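Walk-through checklist, 60th anniversary party, Boiko Hall, Surkville
Filled in by Myroslav Lysenko, one afternoon in August, with the hall's own form as a starting point
Guest list: 63
Hall permit: 3172

The form the hall hands out has a box for yes and a box for no. Most of what I found was neither, so I have added comments. Vilgot Midtbø is hosting and should read all of it before he signs. He is free to disagree with me, but the grandparents being celebrated are both past eighty and one of them uses a walker, so I was not in a generous mood.

ENTRANCE AND PARKING

1. Two accessible parking spaces near the door.
Yes. The paint is nearly gone on one of them. People who are running late will park there and say they didn't see the lines. Put a cone out.

2. Ramp in good repair, handrail firm.
Partly. The ramp is fine. The rail moves when you lean on it at the lower end. I was told it "has always done that." I don't find that comforting. Needs two new bolts before the party. Recheck required.

3. Front doors open fully and stay open.
No. The left door swings back by itself. The hall keeps a brick there for the purpose. A brick in a doorway is a thing to fall over. Ask for a proper hook, or have a teenager stand there while people arrive.

4. Path lit after dark.
Could not check in daylight. The form was already marked yes when I got it. I have crossed that out and written "not seen."

EXITS

5. Number of exits matches the posted plan.
Yes, three, same as the plan on the wall.

6. Exits clear.
No. The back exit had stacked chairs on both sides and a folded ping-pong table leaning across the middle. The booking office says these are moved for events. I would like to know by whom and when. Vilgot, please go and look at this door yourself on the morning, and push it open with your hand.

7. Exit signs lit.
Two of three. The one over the kitchen passage is dark. Probably a bulb. It was on last winter's list too, I noticed, because last winter's list is still pinned up behind this winter's.

8. Posted capacity is enough for the guest list.
Yes on paper. The main room is given as 757 square feet. That sounds like plenty until you put in round tables, a dance floor, a cake table and the slide show. The plan I was shown has no walker-width aisle between the head table and the restrooms. Take out one table or move the dance floor. My vote is the dance floor.

KITCHEN AND FOOD

9. Fire extinguisher present, charged, tag current.
Present and charged. Tag current. Nothing to complain about, though it hangs behind the door, so whoever opens the door hides it. Tell the Punach people where it is when they arrive.

10. Caterer has sent proof of insurance.
Not yet. Punach says it is "on the way." It has been on the way for two phone calls. No paper, no oven.

11. Refrigerator holds 40 degrees or below.
The dial says so. I don't trust dials, so I left a thermometer in there and it agreed with the dial. Fine.

12. Hand sink separate from food sink, soap and towels supplied.
Sink yes, soap yes, towels no. Bring towels.

13. Allergy list given to the kitchen.
Vilgot tells me there are no allergies in the family. I asked his sister and got three in under a minute. Write them down, one copy for Punach and one taped inside the serving hatch.
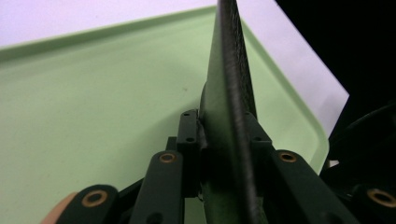
14. Candles on the cake.
The plan was 60 of them, lit all together, carried in with the room dark. No. I know it was somebody's dream. Lit candles, a dark room, a paper banner and a person walking backward with a phone is how these things go wrong. Use two number candles, leave the side lights on, and put the cake down before lighting anything.

ELECTRICAL AND SOUND

15. Outlets covered and working.
All but one by the stage, which has a cracked cover. Tape over it for now and tell the hall. I did tell the hall. Tell them again.

16. Extension cords rated, taped down, out of walkways.
Nothing laid out yet. The DJ says he "tapes everything." Check it once the music is set up, and check again after dinner when someone has moved a speaker.

17. Slide show stand steady.
Fails. The stand rocks if you brush past it. Put the projector on a solid table against the wall – nobody needs the picture that big.

TENT AND YARD (Indlow rental)

18. Tent anchored with stakes or weights.
To be confirmed. Indlow's sheet says "as needed." Needed according to what? I want weights on every leg, whatever the forecast says.

19. Flame-resistance label on the tent.
They say it's sewn into a seam. Find it and read it. Do not take the driver's word.

20. Ground level, holes filled.
Two soft patches by the fence. Flag them or put the drinks table over them.

21. Water nearby for the grill, grill ten feet or more from the tent.
The sketch shows it much closer, to save walking. Move it. People can walk.

PEOPLE

22. First aid kit stocked.
Stocked with bandages and one very old tube of cream. Throw out the cream. Add cold packs.

23. Defibrillator on site.
Yes, in the lobby, with a green ready light. Best thing I saw all day. Find out if the cabinet alarm is loud, so it doesn't scare anyone off from opening it.

24. Quiet place to sit.
The coat room has a window and would do. Two chairs with arms, some water, and please don't let it fill up with gifts.

25. Someone named to call 911 and meet the ambulance.
Blank. "Everyone" was the first answer I got. Write one name here: ______________

RESULT

Not passed. Items 2, 6, 7, 8, 10, 17, 18 and 21 must be fixed and seen fixed. The rest can be handled on the day by whoever is setting up. I will come back at 10 a.m. on the day with this same sheet, and I will want to lean on that rail.

Comment from V. Midtbø, added later in pen: Rail bolts ordered. Chairs are gone from the back door, I pushed it. Table removed, dance floor stays. Grandma has asked about the candles and I have told her to call Myroslav.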